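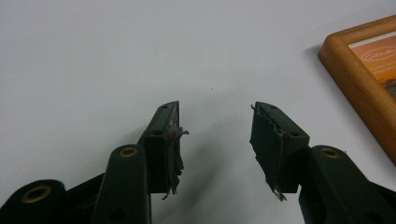
Wanted: Gripper Technician, Part Time (Skarberg)

Last updated: Oct 18, 2023
2 min read

Skarberg runs one pair of hand-held grippers, and they chew through fingertip pads like a puppy through slippers. We'd like to hire someone who looks at a shredded pad and reaches for a scraper before reaching for the tape. The post is 21 hours a week, starting in January, in the Trolarell room.

What you'll look after

- Pads. Peel, clean the block down to bare plastic, fit new ones, write it in the log. Legible handwriting is a bonus we have yet to enjoy.
- Linkages. Check every brass eyelet for play, and swap the pivot before it starts clicking.
- Jaw closure. The two plates should meet flush along the whole seam. "Pretty flush" has its own column in the log, and we'd like it to stay blank. 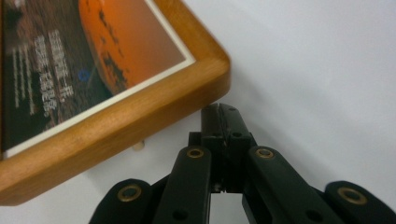
Setup and checks

You'll set up the pair before each session: top plates tight, cables run back along the forearms with enough slack to bend a wrist, then a dry run with both hands on something square. Felicja Kwiatkowski wrote the checklist. It has 11 steps and she knows when you've skipped step 4. 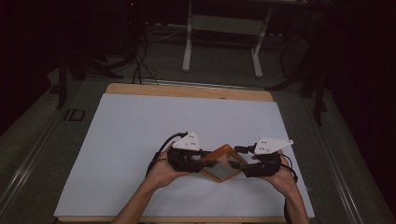

Two-handed check with the orange square, over the foam board.

You should have

- Steady hands and decent close-up eyesight, with or without help
- Some time spent repairing small mechanisms (printers, sewing machines and bikes all count)
- Patience with tiny screws, including the ones on the floor
- A willingness to pick up a framed print by its wooden edge, over and over, after every repair, until the grip feels right. You will come to know the print very well. 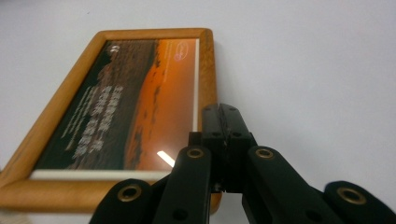
How to apply

Send one page to Kacper Szulc at the Skarberg front desk, with a paragraph on something you fixed and a paragraph on something you made worse. We read the second one first. Applicants we like will be asked in for a paid trial session with Maja Stępień, who will hand you a worn finger and go make coffee.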